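Parkura PK-300 원목 볼 및 식기용 오일 마감제

제품 개요
Parkura PK-300은 원목 볼, 도마, 쟁반, 주걱 등 식품과 접촉하는 목제 생활용품의 표면 마감 및 재도포에 사용하는 침투형 경화 오일이다. 정제 아마인유와 카나우바 왁스를 주성분으로 하며, 도포 후 목재 세포 내부에서 산화 중합하여 경화한다. 표면에 두꺼운 도막을 형성하지 않으므로 사용 중 박리나 들뜸이 발생하지 않고, 마모된 부위만 부분적으로 재도포할 수 있다.

제조사는 Fosstead이며, 배합 설계는 Réjean Robichaud가 담당하였다. 국내 공급분은 300 ml 금속 캔 단일 규격이다. 기존 McKinnon 계열 마감유를 사용하던 작업장에서는 아래 '기존 마감과의 호환성' 항목을 먼저 확인할 것.

제품 사양
품번: PK-300
용량: 300 ml
형태: 담황색 투명 액상
주성분: 정제 아마인유, 카나우바 왁스, 감귤계 용제
건조제: 망간계 (코발트 및 납 불포함)
광택: 무광에서 반광 (도포 횟수에 따라 변동)
도포 방법: 면포, 부직포 패드, 천연모 붓
지촉 건조: 17시간 (20℃, 상대습도 55% 기준)
완전 경화: 276시간 (동일 조건)
보관 온도: 5℃ 이상 30℃ 이하
미개봉 보관 기간: 제조일로부터 24개월
개봉 후 권장 사용 기간: 6개월

적용 수종
단풍나무, 너도밤나무, 호두나무, 벚나무, 물푸레나무, 아카시아, 고무나무에 적용한다. 산공재는 흡수가 균일하여 2회 도포로 충분하다. 물푸레나무와 같은 환공재는 춘재부의 흡수량이 많으므로 3회 도포를 표준으로 한다.

티크, 로즈우드 등 유분 함량이 높은 수종에서는 경화가 지연된다. 이 경우 도포 전에 무수 에탄올로 표면을 닦고, 용제가 완전히 증발한 다음 30분 이내에 1차 도포를 실시한다. 그래도 48시간 후 표면에 끈적임이 남으면 해당 목재에는 본 제품을 사용하지 않는다.

대나무 집성재는 접착층에서 흡수가 차단되어 줄무늬 형태의 얼룩이 생길 수 있다. 보이지 않는 바닥면에 시험 도포한 다음 진행 여부를 결정한다.

표면 준비
선반 가공품은 120번, 180번, 240번 순으로 연마한다. 320번 이상의 연마지를 사용하면 표면이 지나치게 치밀해져 침투 깊이가 얕아진다. 볼 내부 바닥의 횡단면이 노출된 부위는 흡수량이 측면보다 많으므로 같은 번수로 한 번 더 연마하여 차이를 줄인다.

연마가 끝나면 물을 적신 천으로 표면을 가볍게 닦아 섬유를 일으키고, 건조 후 마지막 번수로 다시 연마한다. 이 공정을 생략하면 첫 세척 시 표면이 거칠어진다. 목재 함수율은 12% 이하로 관리한다. 분진은 진공 흡입으로 제거하고, 압축 공기는 도포 장소와 분리된 곳에서만 사용한다.

도포 절차
1. 캔을 거꾸로 세워 10분간 둔 다음 바로 세워 천천히 저어 준다. 왁스 성분이 바닥에 침전되어 있을 수 있다. 흔들어 섞으면 기포가 남는다.
2. 보풀이 없는 면포에 오일을 적셔 나뭇결 방향으로 얇게 바른다. 볼의 경우 내부, 테두리, 외부, 굽 순으로 진행한다.
3. 15분간 침투시킨다. 표면이 먼저 마르는 부위에는 같은 양을 추가한다.
4. 마른 면포로 남은 오일을 모두 닦아 낸다. 닦아 내지 않은 오일은 점착성 피막으로 굳으며, 이후에는 연마로만 제거할 수 있다.
5. 통풍이 되는 곳에서 17시간 건조한다. 직사광선과 온풍기는 피한다.
6. 400번 부직포 패드로 표면을 가볍게 문지르고 2번부터 5번까지 반복한다.
7. 마지막 도포 후 276시간이 지난 다음 식품 용도로 사용한다.

도포량과 소모량
단풍나무 평면 기준 1차 도포량은 1 m²당 45 ml, 2차 도포량은 1 m²당 25 ml이다. 지름 264 mm의 중형 볼은 내외면을 합하여 1차에 7 ml 안팎을 소비하며, 벽 두께와 횡단면의 비율에 따라 달라진다. 다량 작업 시에는 필요한 양만 별도 용기에 덜어 쓰고, 사용한 오일을 원래 캔에 되붓지 않는다.

용도별 권장 사항
건식 용도는 포장된 간식, 견과류, 껍질이 있는 과일, 빵 등을 담는 경우를 말한다. 수분과 접촉하는 빈도가 낮아 2회 도포로 충분하며, 재도포 주기는 12개월이다. 포장 식품만 담는 볼은 마모가 주로 테두리와 내부 바닥에 집중되므로 해당 부위만 부분 보수해도 무방하다.

습식 용도는 샐러드, 손질한 과일, 드레싱이 있는 음식을 담는 경우이다. 3회 도포하고 재도포 주기는 4개월로 한다. 식초나 감귤즙과 같은 산성 액체는 30분 이상 담아 두지 않는다.

고온 용도에는 적합하지 않다. 내용물 온도는 70℃를 상한으로 하며, 끓는 국물이나 튀김 직후의 음식을 직접 담으면 왁스 성분이 연화되어 백화가 나타날 수 있다. 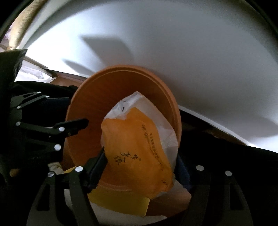 색상 변화
본 제품은 투명 마감제이나 도포 직후 목재의 색을 한 단계 짙게 한다. 단풍나무와 물푸레나무는 옅은 황색, 벚나무와 아카시아는 주황색을 띤 갈색 쪽으로 이동하며, 호두나무는 명도만 낮아진다. 아마인유의 특성상 어두운 곳에 장기간 보관하면 황변이 진행되고, 간접광에 노출하면 일부 회복된다.

색 변화를 최소화해야 하는 밝은 수종에는 동일 계열의 Clulstead 무황변 타입을 사용한다. 두 제품을 혼합하거나 교대로 도포해서는 안 된다.

기존 마감과의 호환성
미네랄 오일: 경화하지 않는 오일이 목재에 남아 있으면 접착 불량이 발생한다. 중성세제로 3회 세척하고 7일간 건조한 다음 180번으로 연마한다.
밀랍 및 혼합 왁스: 감귤계 용제로 닦아 내고 240번으로 연마한다.
McKinnon 계열 경화 오일: 완전 경화된 상태라면 400번 패드로 표면을 정리한 다음 바로 도포할 수 있다.
우레탄, 래커, 셸락: 침투가 되지 않는다. 기존 도막을 전부 제거해야 한다.
옻칠: 적용 대상이 아니다.

세척 및 유지 관리
사용 후 미지근한 물과 중성세제로 씻고 즉시 마른 천으로 닦는다. 식기세척기, 식기건조기, 전자레인지는 사용할 수 없다. 물에 담가 두지 않으며, 건조 시에는 굽 쪽에도 공기가 통하도록 비스듬히 세워 둔다.

물방울을 떨어뜨렸을 때 1분 안에 스며들면 재도포 시점이다. 표면에 흰 반점이 생긴 경우 400번 패드로 해당 부위를 문지르고 오일을 소량 도포한다. 냄새가 밴 볼은 굵은소금과 물을 섞어 문지른 다음 헹구고, 48시간 이상 건조한 후 재도포한다.

문제 해결
표면이 끈적임: 잔여 오일을 닦지 않았거나 온도가 낮은 경우이다. 감귤계 용제를 적신 천으로 닦고 20℃ 이상에서 다시 건조한다.
광택이 고르지 않음: 횡단면의 흡수량 차이에 의한 것이다. 광택이 낮은 부위에 한 차례 더 도포한다.
모공에서 오일이 배어 나옴: 환공재에서 나타난다. 도포 후 첫 3시간 동안 1시간 간격으로 닦아 낸다.
건조 후에도 냄새가 남음: 경화가 끝나지 않은 상태이다. 볼을 겹쳐 쌓지 말고 통풍 시간을 연장한다.
캔 안에 막이 생김: 막을 걷어 내고 여과한 다음 사용할 수 있다. 오일 전체의 점도가 높아졌다면 폐기한다.

안전 및 폐기
오일이 묻은 천은 산화열이 축적되어 자연 발화할 위험이 있다. 사용 즉시 물에 완전히 적셔 뚜껑이 있는 금속 용기에 넣거나, 불연성 바닥 위에 한 장씩 펼쳐 완전히 건조한 다음 폐기한다. 뭉친 상태로 쓰레기통에 버려서는 안 된다. 연마 패드와 연마 분진에도 같은 기준을 적용한다.

작업 중에는 니트릴 장갑을 착용하고 환기를 유지한다. 감귤계 용제에 과민 반응이 있는 사람은 취급하지 않는다. 피부에 묻으면 비누와 물로 씻고, 눈에 들어간 경우 흐르는 물로 15분 이상 씻은 다음 의사의 진료를 받는다. 남은 오일은 하수구에 버리지 않고 지역별 폐페인트 처리 기준에 따른다.

포장 및 주문 단위
낱개: PK-300, 300 ml 1캔
작업장용: PK-300-6, 300 ml 6캔, 면포 12장 포함
보수 세트: PK-300-R, 300 ml 1캔, 400번 부직포 패드 3장, 면포 2장, 니트릴 장갑 1켤레

캔 바닥의 로트 번호는 제조 연월과 충전 라인 순으로 표기된다. 품질 문의 시 로트 번호, 수종, 도포 횟수, 작업 온도를 함께 기재한다. 개봉한 캔은 반품 대상에서 제외되며, 운송 중 찌그러진 캔은 수령 후 7일 이내에 접수하면 교환한다.

사양 개정일: 2023년 4월 24일
개정 내용: 환공재 도포 횟수를 2회에서 3회로 변경, 보수 세트에 니트릴 장갑 추가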